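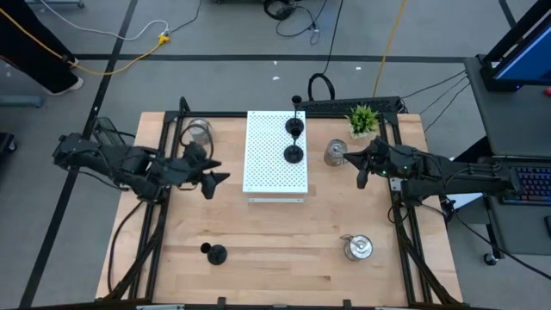
Taking care of your phone at home: small habits for battery, storage and the charging port

Many people write to me that their phone became slow or the battery is finished by lunch, and they think already about a new one. Before you spend 700 dollars, please try the things on this page. I have collected them over several years from my own kitchen bench and from the repair evenings in Taltdale, where I help with phones and tablets.

Cleaning the charging port

If the cable falls out by itself, or you must hold it in a certain angle, most often there is lint in the port. It comes from the pocket and is pressed to the bottom a little more every time you plug in.

Turn the phone off completely. Take a wooden toothpick and shave it flat with a knife until it is thin like a fingernail. Work along the back wall of the port with a light hand and pull the lint outward. On a USB-C port, there is a thin tongue in the middle, so stay beside it and never push against it. Do not use a needle or paper clip. I also do not recommend canned air held very close, it can spit cold liquid.

Győző Pap, who taught me most of this, uses a soft interdental brush from the chemist. I tried it and I find the toothpick better for old, hard lint, but the brush is good for the speaker holes.

Battery

Keep the phone between 20 and 80 per cent when it is convenient. When it is not convenient, charge it full and do not worry. Most newer phones have a setting which stops at 80 per cent or waits until morning for the last part. Look in Settings under Battery.

Heat is worse than charging habits. Do not leave the phone on the dashboard in summer, and do not charge it under a pillow. If you have a thick case and the phone gets warm on the wireless charger, take off the case for the night.

A spare phone which will lie in a drawer should be at half charge and turned off. Write on a piece of masking tape the month when you last charged it. Mine says May, so I am late.

If the back of the phone is lifting or the screen is pushed up on one side, stop using it and do not charge it. The battery is swollen. Bring it to a repair shop, and do not put it in the household rubbish.

Storage

A phone with almost no free space is slow, and updates fail to install. I try to keep one tenth free. Start with videos, they are the biggest. Sort them by size if your gallery allows it. When Nazanin Safavi brought me her phone, we found 44 videos recorded inside a handbag, all black, and after deleting them the phone could update again.

Then open the chat apps. In the settings of each one there is a page for storage, where you can delete forwarded clips without losing the conversation. Empty also the "recently deleted" album, otherwise the space comes back only after some weeks.

Screenshots are small, but I had 311 of them, mostly recipes and bus timetables.

Cleaning the screen

Use a microfibre cloth, a little bit damp with water. For greasy fingerprints from cooking, one drop of dish soap in a cup of water is enough. Wet the cloth and not the phone. No window spray, no vinegar, no paper towel.

Wash the cloth without fabric softener, or it will leave streaks.

Cables

Pull on the plug and never on the cord. When you wind a cable, make loose circles as big as your hand. The small tight bundle from the shop looks neat, but it breaks the wires near the end. I mark the fast cables with a bit of coloured nail polish, because in our house all are white and look the same.

Before you sell or give away

Make the backup first and check that you can open one photo from it. Sign out of your account, remove the SIM card and the memory card, and only then do the factory reset. If you forget to sign out, the new owner cannot use the phone and will ring you.

Last updated November 2025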